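Capítulo 4
Los hábitos y el uso del tiempo

Al terminar este capítulo, el lector debería ser capaz de distinguir entre una meta y un hábito, llevar un registro semanal de su tiempo y elegir un solo cambio para trabajar durante el mes siguiente. Los ejercicios se encuentran al final de cada apartado y conviene hacerlos por escrito.

4.1 El caso de Plelcombe

Rory Semple dirigía el departamento de pedidos de Grerorard, en Plelcombe. En junio decidió aprender contabilidad por las tardes. Compró dos manuales, se inscribió en un curso y anunció su propósito a toda la oficina. A las pocas semanas había dejado de asistir. Cuando le preguntaron el motivo, respondió que no tenía tiempo.

Su compañero Aiguo Zhong le propuso anotar lo que hacía cada tarde, sin cambiar nada. El registro mostró 784 minutos semanales repartidos en ratos cortos: mirar el correo del trabajo desde casa, esperar la cena, volver a mirar el correo. Semple conocía bien su meta — aprobar el curso —, pero no había decidido a qué hora ni en qué lugar iba a estudiar. 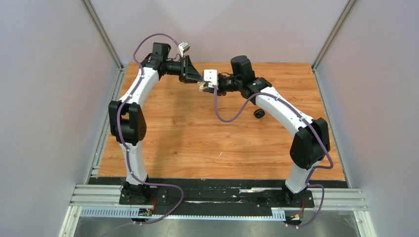
De esos minutos, Semple reservó 100 para los manuales, divididos en sesiones fijas después de cenar y siempre en la misma mesa. El resto de la semana quedó como estaba. Volvió a matricularse y esta vez llegó al examen.

4.2 Meta y hábito

Llamamos meta al resultado que una persona desea alcanzar. Llamamos hábito a la conducta que se repite ante una misma señal: una hora, un lugar, una acción anterior. La meta se formula una vez y se revisa de tarde en tarde. El hábito ocurre, o no ocurre, cada día.

Muchos planes personales fracasan en el paso de una a otro. Quien escribe «quiero leer más» ha expresado una meta bastante vaga. Quien escribe «leeré diez páginas al sentarme en el tren» ha descrito una conducta y la señal que la inicia.

Ejercicio 4.1. Anote durante siete días en qué emplea el tiempo entre la salida del trabajo y la hora de acostarse. Use la hoja de registro Kesten del apéndice. No intente mejorar nada todavía.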